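Wednesday, late morning

Mallow sim, two-tray sort, both arms. Reran the Cantero policy on 50 seeds with the new grasp threshold. 11 fails, same as yesterday, so threshold isnt it. Watched the failures back at half speed – nearly all go wrong at the handover, right arm has the ball and the left stays parked over the trays with the gripper open.

Tried action chunk 4 instead of 2. Smoother, but slower to react, left arm drifts. Went back to 2.

Setico config still has the old table friction, need to fix before anyone compares numbers with Vallix. Logs are in the usual folder, plots not done.

Next: move the handover pose toward table center, retrain overnight, same seeds. Dont touch the reward untill thats in.

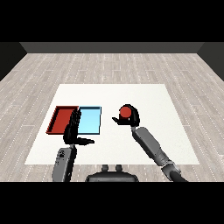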